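Collision shapes, and a week lost to a sink

Tuesday, January 25, 2022

I said last time that I would write up the sink problem once I understood it. I understand most of it now, so these are my notes.

For anyone new, I look after the planner in Trotuvo, our small stack for kitchen pick-and-place in simulation. Venla Kallio does the scene files and Bogdan Mocanu does the controller. The task that has been giving trouble is "take the plate out of the sink". It did well enough on the old flat-bottomed test tray, then went badly as soon as we moved it into the full kitchens.

The planner was giving up. It would sample grasps around the plate rim, reject nearly all of them as in collision, and hit the limit of 4000 samples without a path. In one run it threw out 2381 candidates before it found a single one it liked, and that one had the wrist upside down.

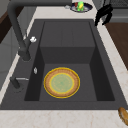 Collision checking in Trotuvo uses simplified shapes, as most planners do. Each object gets a visual mesh, which is what you see, and a set of convex pieces, which is what the planner sees. The pieces are made by a script that Mỹ Quách wrote, and for mugs and boxes it is very good. A sink is harder because the useful part of it is the hole. The plate lies flat on the basin floor with clear floor all round it, so to a person there is plenty of space for a finger. The convex pieces told a different story. The script had joined the back step to one of the side walls and filled in the corner between them with a solid wedge. Loading the collision shapes into the viewer as an overlay made it plain in a few seconds, and I should have done that on the first day.

The fix was dull. We now build sinks by hand from boxes: a floor, four walls, the rim, and an extra one for the step if there is one. Venla has done this for the Wimwood kitchens and is working through the Tevwood ones. It takes her 40 minutes a sink, most of it spent checking that the inner faces line up with the visual mesh.

With the new shapes in, the same start state gave a path after 1781 samples. That is still too many, but it is a path, and the wrist was the right way up.

The second problem was mine alone. I had been sampling approach directions evenly over the upper half sphere, which makes sense for a plate on a table. In a basin, most of the low angles run straight into a wall. I now work out the height of the nearest walls and drop any approach that comes in below them. It is a few lines of code and it runs before the collision check, so the bad ones cost almost nothing.

Bogdan asked for one more thing, a marker at the gripper position that can be drawn over any view. He was tired of reading poses out of the log and trying to picture them. It is a plain red sphere -- no axes yet, and far too big, but you can find it at a glance. It does hide whatever is behind it, including a good part of the plate when you look from the front of the sink, so I will probably make it smaller and put the axes on.

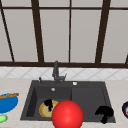

What is left

Divided sinks need another look. The low divider is thin, and at our present step size the path check can pass from one side to the other without noticing it. Merle Cartwright suggested a swept check for the last part of the approach only, and I think that is right. I don't want to pay for it along the whole path.

The other thing is clutter. At the moment anything lying on top of the target counts as an obstacle, so the planner tries to reach round it. It ought to be able to ask for that object to be moved first, but that belongs in the task layer and Tamara Crăciun has her own plans for that. We are going to talk about it when she is back.

The box-built sinks are in the main branch. If you have your own scenes, delete the cached shapes before you update, or you will keep getting the old ones.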